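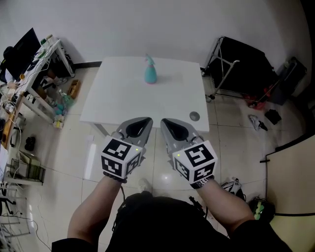
Spray bottle on the white table

Grassroots & Amateur > Inclusive clubs > Rainbow kit for the Kitevberg tournament: whole team or opt in?

leftbackforlife
Hi all, long-time reader, not much of a poster. I play for Sosau, we're an LGBTQ-friendly five-a-side lot (plenty of straight players too, we take anyone who can run and some who can't). We've got into the Kitevberg tournament in November for the first time and I'm stupidly excited about it!

Here's where we're stuck. Alilen have offered us a full rainbow-sleeve kit at a good price if we order 13 shirts. Most of the squad love it. Two players have said quietly that they'd prefer to wear our ordinary navy, as they aren't out at work and Kitevberg puts loads of photos online. One of our loudest members reckons if you're playing in that tournament you should be proud to wear the thing. I'm captain this season so it's landed on me. What have other clubs done?

mudandliniment
Navy for everyone, rainbow on the warm-up tops, and the warm-up tops are optional. We had this same row three years back and that's how we settled it. You can't have two players in a different shirt, the ref won't allow it and it points a massive arrow at the very people who wanted to keep their heads down.

big_sock_energy
Going to disagree with that, sorry. The whole reason I joined an inclusive club was to stop dressing for other people's comfort. I spent years in a Sunday side keeping my mouth shut in the changing room, and the first time I pulled on a rainbow shirt I had a little cry in the car park. If every club goes back to navy the moment somebody's a bit nervous then what are we for?

Not having a go at the two players. But there must be a way to do photos differently and keep the shirt.

mudandliniment
"A bit nervous" is doing a lot of work there. You don't know where they work or who they live with.

big_sock_energy
Fair. Badly put. I still want the shirt.

offside_olive
Has anyone asked Kitevberg about the photos? I went last year with Simanjuntak and there was a tick box on the sign-up form for it, buried right down near the dietary bit. If you tick it they give you a coloured wristband and the photographers leave you out. It mostly works. One of ours still turned up in the background of a team shot but they took it down the same evening when we emailed.

leftbackforlife
Oh that's really useful, I completely missed that! I filled the form in on my phone on the bus, so that'll be why. Will dig it out tonight.

keeperswanted
Mostly works isn't great if you're the one it doesn't work for though. Official photographers are one thing, but last year there were more than 1000 people through the gate and every one of them had a phone. I wouldn't promise your two that a wristband sorts it.

offside_olive
No, agreed, I'd tell them exactly that. It's a help, it's not a guarantee.

rightfootonly
Straight player in a mostly gay team here, so take this with whatever salt you like. I wear the rainbow kit every week and hardly anybody assumes anything, partly as half our squad is like me. Could you lean on that? "It's the club kit, I just play for them" has been a good enough answer for one of our lads with his in-laws.

mudandliniment
Works for some. I'd hate having to practise a cover story for a football shirt, personally. Took me straight back to school reading that.

rightfootonly
Yeah, I can see that. I've never had to do it so I probably don't feel how heavy it is.

tuesdaynightninja
Practical question, what's the deal with Alilen? We ordered from them and the sleeves came up lovely but the sizes run small, and I mean small. Get the sample set first. Also the price drops again at 40 shirts, so if you know another club that wants some it might be worth going in together.

leftbackforlife
Good shout on the samples. 40 is way beyond us but I could ask round. And they said they'd do the same cut with plain sleeves for the same money, which got me thinking — what if the match shirt is navy with a small rainbow under the collar at the back, where you'd only see it if the collar's turned up?

big_sock_energy
So small it's a secret. Hmm.

Then again... I quite like that? Not as the only thing. But if I can have a great big rainbow warm-up top and rainbow socks I could live with it.

keeperswanted
Check the socks! Kitevberg were funny about socks matching when we went. One of our subs had to swap with someone on the touchline, twelve minutes before kick-off and hopping about on one leg.

offside_olive
Can confirm they're strict on socks. Captain's armband can be anything you like, mind. Ours was enormous.

tuesdaynightninja
Whatever you pick, please don't put it to a show of hands in the pub. We did, and the person who'd asked for the plain shirt voted for the rainbow one and then didn't come to the tournament.

leftbackforlife
Ouch. I was going to do exactly that on Saturday. I'll message people one at a time and get the two of them to tell me what they'd be happy in before I suggest anything to the rest. Collar idea plus loud warm-up tops is the front runner for now, armband to be as big as I can find.

big_sock_energy
If there's a spare warm-up top going in a large I'll buy it off you. Extra large if it's Alilen.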